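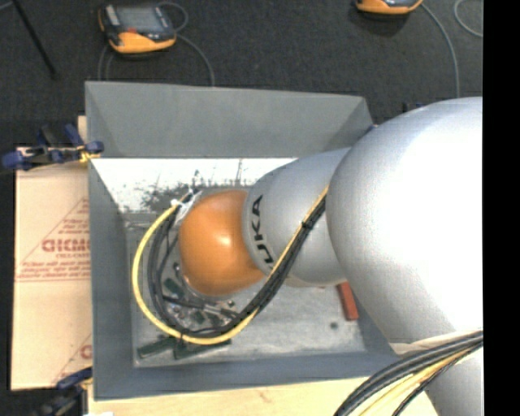

4.2 How renters choose between a skippered and a bareboat day

Figure 3. Gray bin seen from above, with a robot arm reaching in from the right.

We turn now to the question that first drew us to the small harbor at Brelholm, and that we kept coming back to over many pleasant cups of coffee on the quay: why does one family take the boat out by themselves, while the family next to them, with much the same budget and the same two weeks of vacation, pays extra for a skipper? Earlier work on day charters (Stanciu and Mangundap, in press) treated this mostly as a matter of price, and price certainly plays its part, but the people we talked with gave us a richer picture than that.

Our material for this section comes from 1,661 booking records kept by Wavik, a charter office with two piers, together with 48 long interviews carried out by Paraschiva Stanciu at the end of the season. The records tell us who booked what and for how long. The interviews, which tended to wander happily into stories about grandparents and lost anchors, tell us a good deal more about what the renters were hoping for.

Having a license mattered less than we had expected. Of the people interviewed, 16 held a valid license and still asked for a skipper, and most of them spoke about wanting to swim, eat, and look at the coast without keeping one eye on the depth. Several had come to Brelholm for the first time and did not know the afternoon wind, which can make the trip home from Sinaga Bay a bumpy one for a small open boat. Returning guests, on the other hand, were fond of going alone, and they often described the first hour out of the harbor as the part of the holiday they had waited for since February.

We should add a word of caution. Wavik lists the skippered trips first on its booking page, and we cannot tell from the records how far that order nudged people along. Herman Mangundap takes up this point in Section 4.3, using the bookings made by telephone.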